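Student Guides > Using Ivari > Section 4: Enrolling on your modules

We use cookies to remember your language and login choices. Accept all | Manage settings

4. Enrolling on your modules

Welcome to the fun part! Ivari is the enrolment system at Tosteo University, and this section takes you from an empty timetable to a full one. First-years often tell us this is the moment term starts to feel real (and it is a lovely moment, all those titles to choose from!).

Before you start, have your student number and your offer letter to hand. You must have finished Section 3, Confirming your details, or the Modules tab will stay grey.

4.1 Choosing your modules

1. Log in to Ivari and open the Modules tab.
2. Pick your teaching site from the drop-down list, either Lindden or Hayashi. Language courses run at both.
3. Click Show core modules. These are already ticked and can't be removed.
4. Click Browse options. Do have a proper rummage in here, as the list runs well beyond your own department and some of the best courses are tucked away on the later pages.
5. Tick two options for autumn and two for spring.
6. Read the credit total at the top right. It turns green when your load is right for your year.
7. Click Save draft.

Note: A draft doesn't hold your place. Small seminars such as Reading Old Maps have only 13 seats, and they go quickly.

4.2 Checking for clashes

1. Open your draft and click Week view.
2. Look for any block with a red border. Two sessions overlap there.
3. Click the block, then Other groups, and choose a different time.
4. If no other group is offered, go back to 4.1 and swap the option.

Note: Week view leaves out travel time between sites. The shuttle from Lindden to Hayashi needs a good gap, so try to keep each day on one site.

4.3 Submitting

1. Click Submit choices, then type your student number to confirm.
2. Wait for the green banner. Don't close the window before it appears.
3. Save the PDF receipt.

Caution: Once you have submitted, you can change your options only until the end of the second teaching week in September. After that you'll need your tutor's signature.
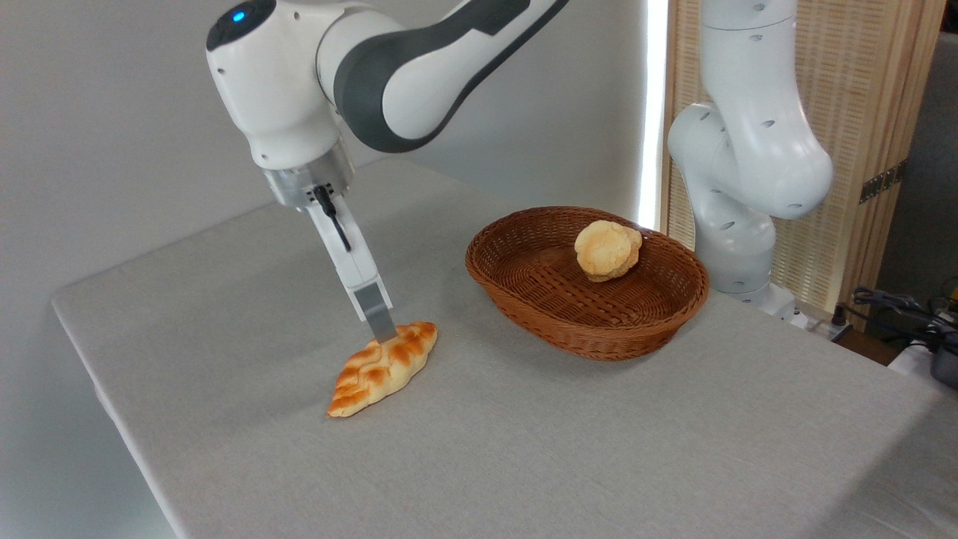

Can I take an option from a different year group?

Second-years and above can take options one year ahead if the module leader agrees. Send the request through Ivari using Ask the leader, and carry on with the rest of your choices while you wait.

4.4 Joining a waiting list

1. Click Join list beside any full module.
2. Keep a back-up option ticked.
3. Reply to the offer email if a seat comes up. Offers lapse after 54 hours, weekends included.

Go on to Section 5: Booking your tutor meeting.

Comments

Mitsuko Kawaguchi, 25/12/2019
Did my spring swaps from my gran's sofa and the Week view is brilliant. Is the receipt meant to show the room numbers as well?

Shinji Kikuchi
Mine didn't until the rooms were published. Download it again in the first week and they should be there.

Mitsuko Kawaguchi
Great, thank you!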